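1/ Notes on the cancellation of Halliday, the half-hour multi-camera comedy that ran one season on Butholm. I keep a tracking sheet for short-run sitcoms, and this one has an unusually complete paper trail. Long thread.

2/ Basics. 14 episodes ordered, 14 produced, 14 released. Two batches, the first in January. No episode was pulled or merged. The cancellation notice was one paragraph and gave no viewing figure.

3/ The trade write-ups call it a "low-rated" show. I can't find a rating. Butholm does not publish per-title numbers below its monthly top list, and Halliday was never on that list. Absence from a list is not a rating.

4/ What we do have is the audience panel run by Golia, a small measurement outfit that samples connected TVs. Their sample for the launch month was 2865 households. That is thin for one show on one service. Treat everything in the next three posts as directional.

5/ Completion. Of panel households that started episode 1, around 65 percent reached the end of it. For a multi-cam on a subscription service I would call that ordinary. The pilot was not the problem.

6/ The drop comes between episodes 4 and 5. Episode 4 ends on the sale of the boarding house. Episode 5 is a flashback with half the regular cast missing. Viewers who skipped 5 mostly did not start 6.

7/ Production order differs from release order. Going by the production codes in the end credits, the flashback was shot as the eleventh episode and moved up. The hair continuity in the laundromat set agrees with the codes. No one connected to the show has commented on the move, as far as I can find.

8/ Four pictures.

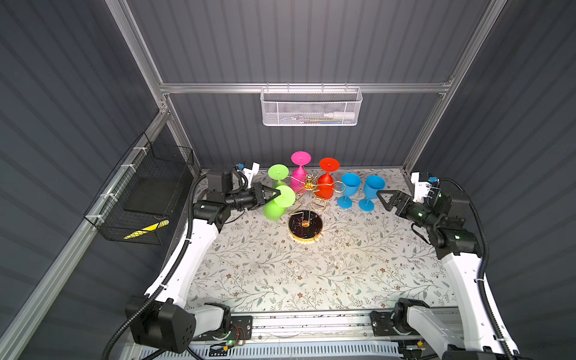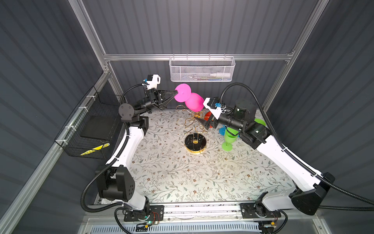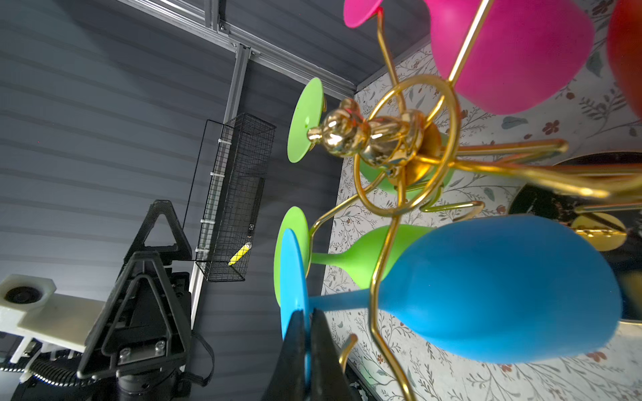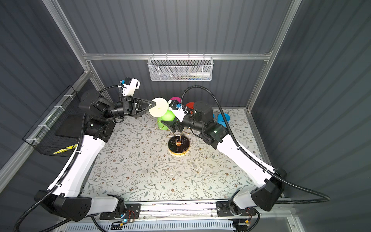 9/ Costs. Halliday was taped at Hudimdale, the converted dairy with two stages and one permanent audience riser. Taping there is cheap by multi-cam standards, but the stage is booked in fixed blocks. A block runs whether you use it or not.

10/ The order fit one block with no slack. When the writers asked for an extra rehearsal day per episode, the schedule went to back-to-back tapings at the end. You can see it in the last three episodes: fewer sets, longer scenes, almost no swing set work.

11/ On the laugh track argument: there was a live audience for most of it. The kitchen and stairwell scenes have room sound that matches from shot to shot, and actors hold for laughs of uneven length. The exterior scenes were pre-taped and played back – standard practice for the format.

12/ The flashback is the exception. Its laughs are shorter, the level is flat, and at least two of them repeat. My guess is no audience on that one. It's a guess from listening on headphones, nothing more.

13/ Contracts. Regular cast options on a show like this usually expire a fixed time after the last episode is delivered. Butholm let the window close and announced a week later. That order suggests the decision was made well before the notice and that a second season was never priced.

14/ This matters for the "save the show" campaign. With options lapsed, another service would have to make new deals with every regular and rebuild standing sets. I would not expect it. A one-off special is less unlikely, but I have seen no reporting that says one is in development.

15/ Sets. The boarding house kitchen was struck from the Hudimdale stage before the notice went out. A game show has the block now. Struck does not always mean destroyed, and flats can be stored, but storage costs money and somebody has to want it.

16/ For anyone who hasn't watched: production order plays better. Move episode 5 to after 10 and leave the rest alone. The lease plot then runs straight through, and the landlord's first apology lands before his second one.

17/ Availability. All episodes are still on the service. There is no disc release and no listing for digital purchase. Butholm has removed canceled originals before, usually without much warning, so watch it soon if you plan to.

18/ Corrections from an earlier version of this thread: I had the stage as single-riser with portable overflow. It is one riser, no overflow. I also listed the stairwell as a swing set. It was permanent from episode 2 on.

19/ Still missing from my sheet: the director credit for episode 9, which is blank on the service, and the tape date for the pilot. If you were in the audience at Hudimdale and kept the ticket stub, the date is printed on the back. Replies are open.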